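4. What we asked the grippers to do, and what came of it

4.1 Picking the chores

When we started the Sukik study I had a long list of chores in mind, most of them pinched from my own house. Washing up was on it, and so was the airing cupboard. Godfrey Khaemba went through it with a red pen and took out everything involving water, which hurt, as that was nearly half. What remained was the dry stuff: putting things on shelves, folding tea towels, clearing a desk, sorting post, stacking books and boxes. We ended up with 11 chores, and they are set out in the order we tried them in the appendix.

I'd like to be plain about what counts as a chore in this section. A chore is a whole job, the sort of thing you could ask a teenager to do while you're in the next room. "Close the gripper on the cup" isn't a chore. "Clear the desk so I can eat at it" is, and it's a rotten one for a machine, because the desk is never the same twice (mine has not been the same twice since we moved to Dundholm). A lot of earlier work reports the first kind and talks in its introduction about the second kind, and I have been guilty of this myself.

4.2 Showing before doing

Everything the machine learned, it learned from people. Our demonstrators held a gripper in each hand and did the chore with those in place of their fingers, so that whatever was recorded was something two pincers could manage. I found this very hard at first! You don't realise how much work your little finger is doing until it's wrapped round a handle. Trinidad Sison was the quickest of us by a mile and recorded 393 of the demonstrations we kept. Over the whole study we kept 1618.

Desk clearing took up more of our time than any other chore, and inside desk clearing it was the laptop that caused the trouble. Cups are easy, pens are fiddly but forgiving, and books can be shoved. A closed laptop is wide, thin, smooth and heavier at one end than the other, and you can't get a pair of jaws round the middle of it. You have to take it by the edges, with both hands, and the two hands have to agree with one another the whole way (Figure 4).

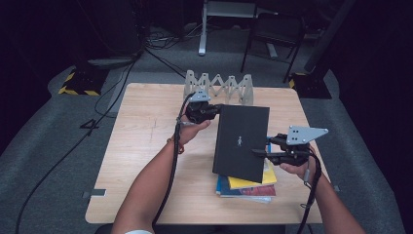

Figure 4. Lifting a closed laptop over a stack of books with two hand-held grippers, one at a corner and one at the opposite edge.

Divina Soriano thinks all this is the wrong way round. Her view, which she put to me over several long emails and has let me repeat, is that a household doesn't need its laptop moved, it needs its floor hoovered and its bins out, and that two-handed lifting gets studied mainly because it's interesting to the people doing the studying. She would have spent the entire budget on bins.

I take the point about bins, I really do. But I'd say back to her that an awful lot of housework is wide, thin and awkward: trays, baking sheets, chopping boards, picture frames, the drawer that has to come out before you can get at the other drawer. If a machine can't do a laptop I wouldn't hand it a tray of glasses. And she's right that it's interesting, so there we are.

4.3 How it went

Each chore was tried 80 times by the machine on its own, with the objects put out differently each time by somebody who hadn't written the code. We scored a try as good only if the whole job was finished and nothing had been dropped. Half marks are popular in this field and I can see why, but if I ask for the desk to be cleared and come back to find the laptop on the floor, I'm not going to give anyone half marks.

Stacking boxes went well, and I was delighted. The machine was slow at it, slow enough that Pacita Baluyot used to start a run and go off to put the kettle on, but it was steady and it hardly ever needed rescuing. Sorting post went nearly as well so long as the envelopes weren't lying flat against each other. Tea towels were hopeless. I had hoped to write something more measured than that, but we watched it pick up a towel by one corner, fold it into a sort of sausage, and move on to the next one, over and over, for the better part of a December afternoon.

The laptop fell somewhere between. Failures came in two sorts. In the first, one jaw took hold a moment before the other and dragged the laptop sideways, so that by the time the second jaw closed there was nothing under it. In the second, both jaws had a good hold but one arm rose faster, and the thing twisted out. People make the first mistake as well, as our discarded recordings show, but they notice and let go and have another try. The machine mostly didn't. It carried on with the rest of the chore as if it had a laptop in its hands.

Yakubu Tijani suggested that we should record people making the mistake and putting it right, on purpose, and feed those in along with the tidy ones. We did this for the laptop and the trays only, as time was short. It helped with the first sort of failure, and the machine began to back off and try again, sometimes three or four times running, which is a bit painful to watch but is what I'd do. It made no difference that I could see to the twisting. I suspect that's a matter of how the two arms keep time with one another and needs mending further down, in the controller, where none of us is much of an expert.

4.4 Shop floor against front room

We repeated box stacking and tray carrying at the Bandora packing shed, using the same arms and the same training with no changes. I'd expected the shed to be harder, what with the noise and people walking about. It was easier. The boxes were all one size, the light stayed the same from morning to night, and the bench was always bare before a run began. The bench at Bandora has a place for everything, marked out in tape, and the staff stick to it.

My own kitchen has no tape. We ran the same two chores there for a fortnight, and tray carrying in particular got a good deal worse, mostly on account of the worktop being full of things that weren't in any of our recordings. One bad run ended at a fruit bowl. The Kotian arms are also simply too big for a room of that size, and I had to climb round one to reach the fridge.

So when people ask me if machines can do the chores yet, my answer depends on whose chores they mean. For a packing bench and a stack of matching boxes, I'd say yes, if you aren't in a hurry. For a desk with a laptop on it, sometimes, with someone standing by. Section 5 looks at how much of the gap closes when the demonstrations are recorded in the same room where the machine will work, and what that costs in hours of people's time.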